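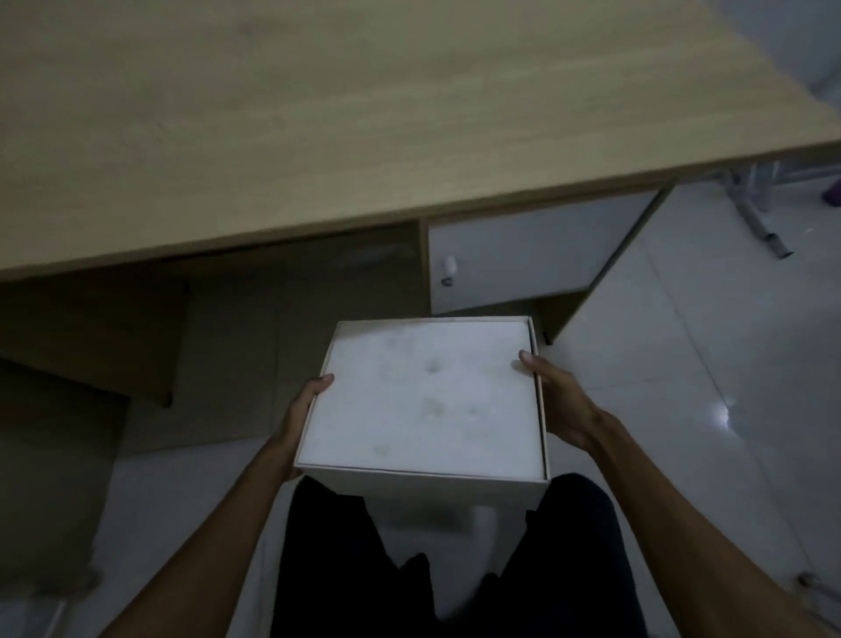

Why does the label printer skip every second label after a roll change?
The gap sensor is still set for the old stock. Run calibration with the new roll loaded, then print a test.

Ticket: Borimer label printer, Wutenville packing room
Status: open, waiting on parts
Priority: normal

Thursday 8:20 am -- Reported by packing. New roll of 500 in, every other label comes out blank. Orders backing up.

8:45 -- Calibrated twice. Skipping stopped, but print now sits too low, bottom line of the adress lands on the next label. Driver had the wrong label length. Fixed it, test page fine.

10:10 -- Back again. Ran 20 labels, last few drifting left. Cleaned roller with alcohol wipe, lots of glue on it. Better, not gone.

11:30 -- Called Brunudberg, they run the same model. They had drift too, was the roll guide. Ours has a cracked clip, wont lock. Taped for now.

1:15 pm -- Firmware was old. Updated, settings wiped, had to put the darkness back by hand. Note for next time -- write the settings down first.

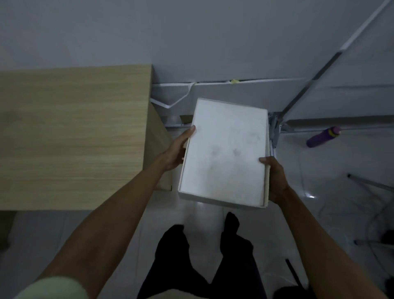 White box, held in both hands.

2:40 -- 455 labels through since the tape went on, nearly all straight. Barcodes scan ok at the bench. McAlister route went out on time.

3:05 -- Ordered guide clip, part comes from Borimer direct. Keep the speed on low until it's in. Don't pull labels backward through the head, tear them off at the bar.

Leaving open till clip is fitted.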